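Bench notebook, play kitchen table
11/06/2025 – Evander

Spent most of the morning on the toy food, which I'd been putting off since February. Niloufar wants one table layout we can all put back without arguing, so I started with the bits we use most: the plate, the ketchup, the orange slice and the green colander. Some of the rest went back in the Oltley crate under the bench for now (sorry Harish, your burger is in there somewhere, probably in layers). 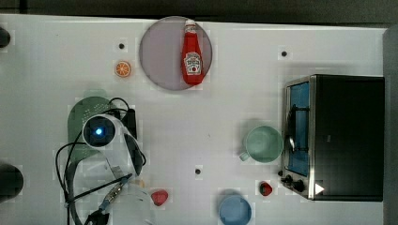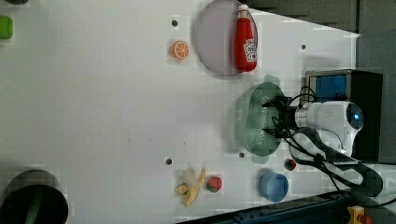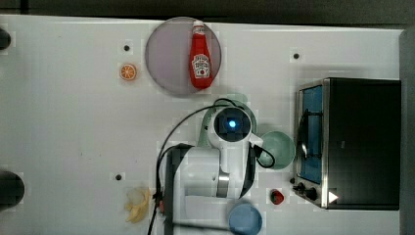

Plate, ketchup and orange slice on the white table, all three views.

Ketchup goes lying down on the plate, a bit right of the middle. I did try standing it up first and it went over twice when I leaned on the table, so flat it is. Orange slice to the left of the plate. I like it there, it shows up nicely against the white and you can tell straight away if somebody's moved it.

The plate is harder. It's that washed-out lavender grey and under our lights it nearly melts into the tabletop – Beathag reckons we should swap it for the dark blue one from the Forsyth set, but that one is 2 cm wider and I'd have to shift the orange. Leaving it alone until she's had a look herself.

I wanted to mark positions with tape and got told off, fair enough, last time the glue took a whole afternoon to get off. So I'm measuring from the little holes in the table instead. Plate centre to the front edge came out at 71 cm, then 70 when Yi-chun did it with the steel rule. Going with hers.

Colander: no fixed spot yet. Washed it in the sink with washing-up liquid because it had gone a bit tacky, and the holes took ages (an old toothbrush works, the bottle brush doesn't).

Still to do:
– ask Niloufar if the banana is in or out
– second orange slice, the spare has a split in the rind
– new lid for the Oltley crate
– write the layout up on one side of paper and pin it by the door

Yi-chun is going to try resetting the table from my notes tomorrow without asking me anything. We'll see how far off the plate ends up.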